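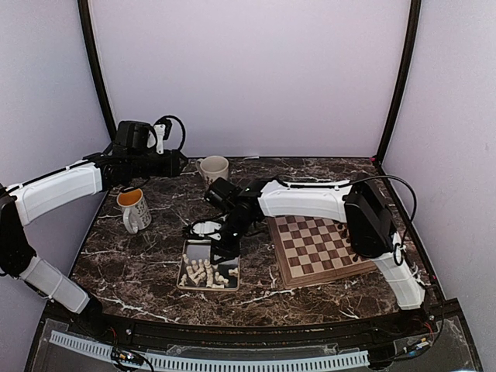

Humville Chess Club: Members' Stories

The Druncombe Set

Ten past six. Doors at seven. Pieces still in the tray.

I should have started sooner. I'd stopped for the bread, and then gone back for the bread because I left it on the counter at Ivow, and then the bus. So. Ten past six and the marble table cold under my hands and the tray in front of me, all those cream pieces in a heap like somebody shook them out of a sack.

My aunt bought the set in Druncombe. Lot 3052, over 50 dollars, which was a lot for her. She kept the ticket in her purse until the purse wore out. No box came with it. She used the tray, the one with the wooden rim and the shiny bottom, and it's been the tray ever since. You don't put it away. You just move it over and play.

Bishop. No, pawn. Pawn. Put it down, next.

She had a rule, one at a time. Pick it up, look at it, set it on the square, let go. I used to grab them by the fistful and she'd make me put them all back. All of them! I was seven. I thought it was the meanest thing anybody ever did to a kid.

Quarter past. I grabbed a fistful.

One went off the side and rolled under the radiator. Of course it did. Down on my knees, cheek on the floor, dust, a pencil, someone's glove. There. A pawn. Wiped it on my sleeve and put it back in the tray and stood there a minute breathing like I'd run up the hill.

OK. One at a time.

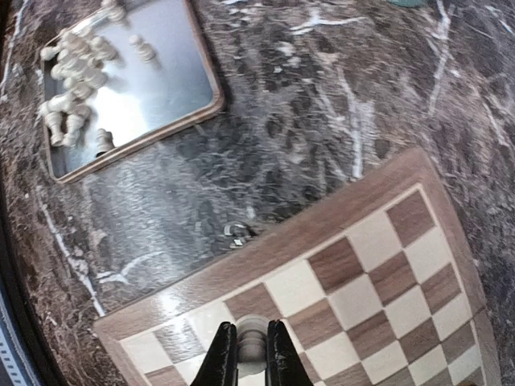
One pale piece over the board, the rest still in the tray.

They catch on each other, is the trouble. The crowns and the collars. You pull a knight and get two pawns with it. Down by the rim there was a darker one in among the pale, and I left it, I'd get to it. The light was glaring off the metal so I had to lean to see what I was reaching for.

She beat me every game untill I was nineteen. Then I won one, in October, on this same table, and she turned her king over and went to put the water on. Didn't say anything. Came back with the mugs. Her cream one and the other one, patterned outside and orange inside, that was mine because I'd liked the orange when I was little. She set them at the back where an elbow couldn't reach.

"Karunaratne opening," she said finally. There's no such opening. Karunaratne was the street we lived on. It was what she called anything she hadn't seen comming.

Rook. Corner. Pawn in front of it.

Six thirty-five. I'd put the mugs out without thinking, both of them. Cream one standing by the back edge, mine nearer the front, kind of crooked. Nothing in the pot yet. I looked at hers and thought about putting it back on the shelf and then there was a knight in my hand so I did the knight.

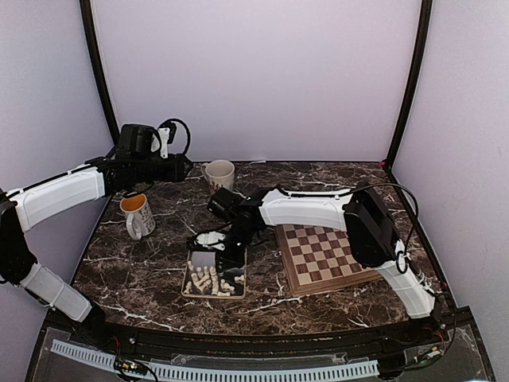 The tray in the middle, both mugs out.

Quarter to. Feet on the stairs already, somebody early, somebody always is. Voices. The coat hooks rattling.

"Need a hand with that?"

"One at a time," I said, and pushed the tray across so we could both reach.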